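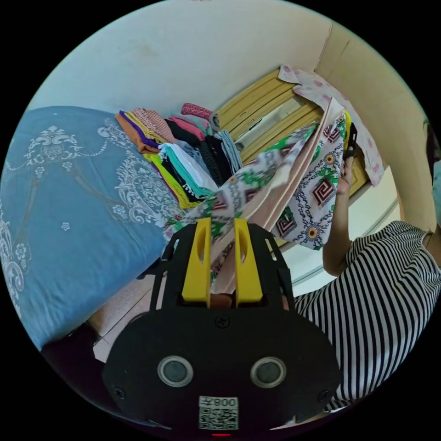

## 6. Preparing short-sleeved tops for the Vikinach drawer

This section explains how to fold tops with a printed pattern so that they stand upright in the drawer insert (part no. 2247). Plain tops are folded the same way, but on a plain top you see the seams easily, and on a busy print you do not. Please read the whole section one time before you begin.

### 6.1 Before you start

- Fold on a bed or on a wide table. The surface should be larger than the garment on all sides.
- Pull the bed cover tight. A wrinkle in the cover will go into the fold.
- Fold only garments that are fully dry. Touch the collar and the underarm, which dry last.
- Empty the pockets, if there are any, and close the buttons.

**Note:** A bed cover in one plain color is a good choice for this work. The edge of a printed garment is then easy to find, and you can see when a sleeve lies under the body.

### 6.2 Laying the garment flat

1. Hold the garment by both shoulders and let it hang. Shake it gently two or three times.
2. Lower it to the bed with the bottom hem first, then let the shoulders down slowly. If it falls in a loose heap, lift it again. This is quicker than pulling at each corner.
3. Turn the garment so that the front is on top. On many prints the front and back are the same, so look for the neck label. It belongs to the back of the collar.
4. Open both sleeves to the sides.
5. Smooth the fabric with a flat hand, from the middle to the sides and then from the collar to the hem. Do not press hard.
6. Check that the two side seams lie at the edges. If one seam has moved to the front, hold the shoulder on that side and pull the hem a little toward you. 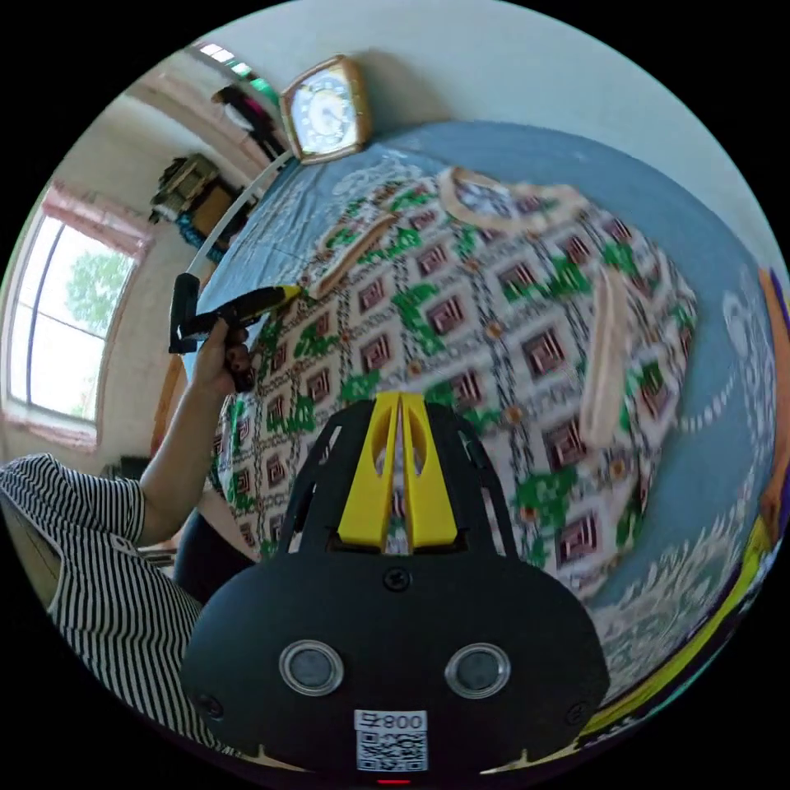 *Fig. 6-B. Patterned garment spread flat on the bed.*

**Caution:** Do not use the print as a ruler. Rows of squares or flowers look straight, but the fabric is often cut with the pattern a little turned, and a fold that follows the rows can finish crooked at the hem. Use the collar and the side seams. In our tests with Cirer cotton tops the pattern was off by 2 cm from shoulder to hem, and this is enough for the packet to lean in the drawer.

### 6.3 Folding

1. Find the middle of the collar. Imagine a line from this point to the hem.
2. Take the left shoulder halfway between collar and sleeve. With the other hand take the hem directly below it.
3. Fold this side over to the imagined line. The sleeve comes with it.
4. Turn the sleeve back so that it stays inside the folded part - it must not pass the new outer edge.
5. Do the same with the right side. You now have a long strip with the collar at one end.
6. Bring the hem up toward the collar and stop a little below it. The collar should stay free, with no fold across the ribbing.
7. Fold the strip again in thirds. For children's sizes, fold it in half.
8. Stand the packet on its folded edge. If it stays up for a moment without your hand, it is ready for the drawer.

**Note:** Thin fabric may open by itself after step 7. Make the last fold tighter and press one time with the palm. Do not use pins or clips inside the insert.

### 6.4 If the collar does not lie flat

A soft ribbed collar may lift on one side after washing. Lay the garment out again as in 6.2 and close the neckline with your fingers until its front edge makes an even curve. Then smooth down from the collar only, and leave the shoulders as they are. An iron is needed only in rare cases. 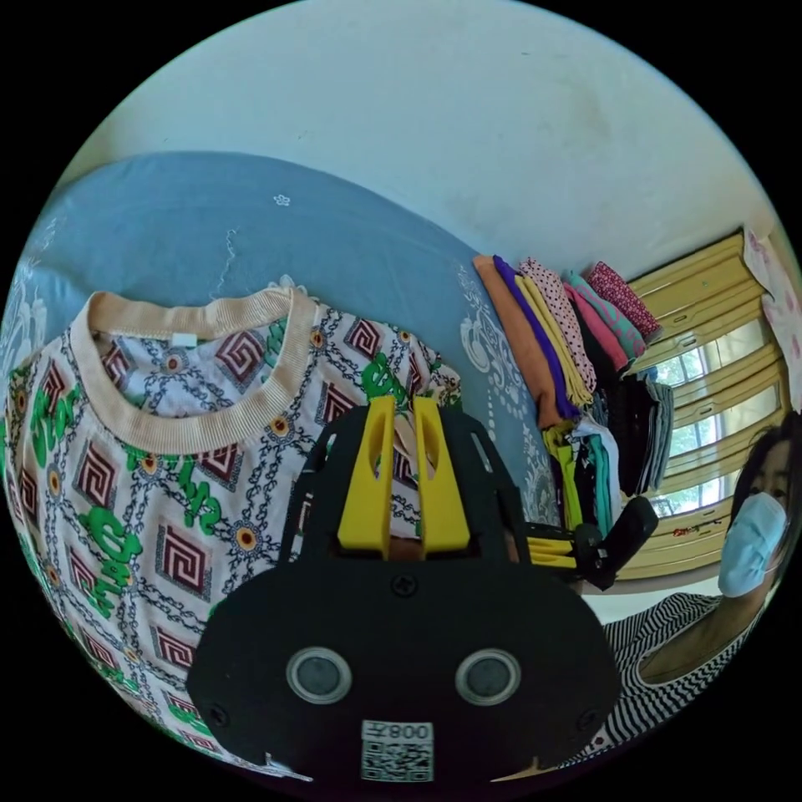
Jocelyn Lévesque wrote to us that she follows step 3 with no problem but loses the middle line when the print has lettering across it: "I fold to where the words seem to be centered, and then one side is wider. Now I put one finger on the neck label and keep it there until both sides are in." We find this a good method and recommend it for all tops with the label in the center back.

### 6.5 Placing the packets in the drawer

1. Pull the drawer out fully. The insert fits drawers with an inside width of 95 cm.
2. Begin at the back, on the left.
3. Place each packet with the rounded fold up and the open edges down.
4. Leave space for one hand at the end of every row.

**Caution:** Do not push the packets together to make room for one more. The dividers can come out of the bottom rail. To put a divider back, see section 7.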